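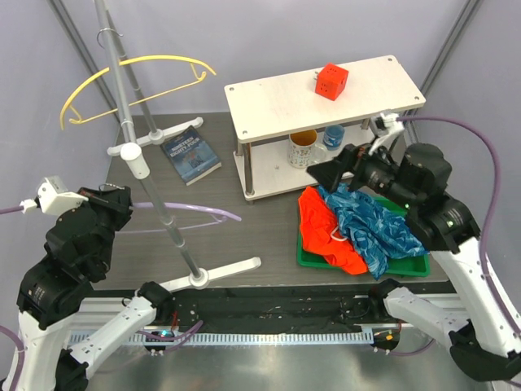
Green tray, shelf and clothes rack on the worktable.

Jul 31, 2021
Minutes taken by Laine Jaunzems

Vimcombe Clothing Exchange – monthly meeting

1. Previous minutes
Agreed without changes. Vija Jankauskaitė asked that the spelling of her surname be corrected on the contact sheet.

2. Sorting table
Vija went over the layout. Unsorted clothes go in the green tray, such as the orange-red garment and the blue patterned cloth in the picture, and are hung up or folded from there. The tray stays on the right and the rack on the left. Laine asked whether a second yellow hanger color was needed for children's sizes. Decided no – size tags will do.

The two-tier shelf was discussed. Mugs and cups are to come off the lower tier before any sorting starts. The red power adapter can stay on top for now. Laine to find another spot for it.

3. Hangers
Pētersons has quoted for 50 plastic hangers or a pack of 101. The larger pack was preferred, as the July swap ran short. Vija to order. Any wire hangers that come in with donations go straight to recycling.

4. Stock
July intake was 119 pieces. Up to 40 of these still need washing. Vija will take two bags home and Laine the rest. Stained items are not to go back in the tray.

5. Listings
Lurkedia listing is out of date and still gives the old opening hours. Laine to fix. Moving the sign-up form to Flidow was put off until the next meeting.

6. Any other business
Lost property: one gray scarf, one umbrella. Both to be kept for a month.

Key for the side door is with Vija.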